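4.3 Speed and clearance limits near fixed surfaces

These rules apply to any cell running Zoltano control software, in simulation or on hardware. Run every new task in simulation first.
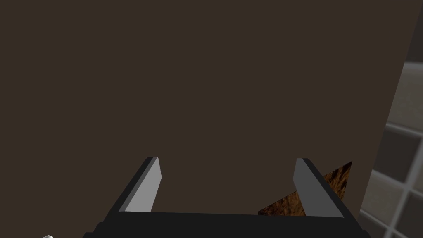 Set the limits before the first approach move. A program that passes with the limits turned off does not count as tested.

1. Open the cell file and select Zones.

2. Mark every wall, panel and furniture face within reach of the arm as Fixed.

3. Enter a clearance of 100 mm for each fixed surface. The arm drops to slow speed inside this distance.

4. Set slow speed to 72 mm per second. Normal travel speed must not be higher than 800 mm per second.

5. Open the gripper fully and run the approach with no part in it.

6. Check the wrist view at the closest point. Both fingertips must stay in view for the whole move.

7. Repeat the approach with the gripper closed, then save the log.

Note: Clearance is measured from the outer edge of the gripper housing — the fingertips are handled by a separate setting (see 4.5).

Note: Cells set up with the Dremonetti template already have slow speed filled in. Check it anyway. Templates issued before November use the old value.

CAUTION: Do not widen a zone to clear a stop fault. Find the surface that caused the fault and correct its position in the cell file.

CAUTION: Limits tested in simulation must be tested again on the real arm, at slow speed, with the stop button in reach.

Keep the log with the cell file. Repeat steps 5 to 7 after any change of fingers and every 3000 cycles.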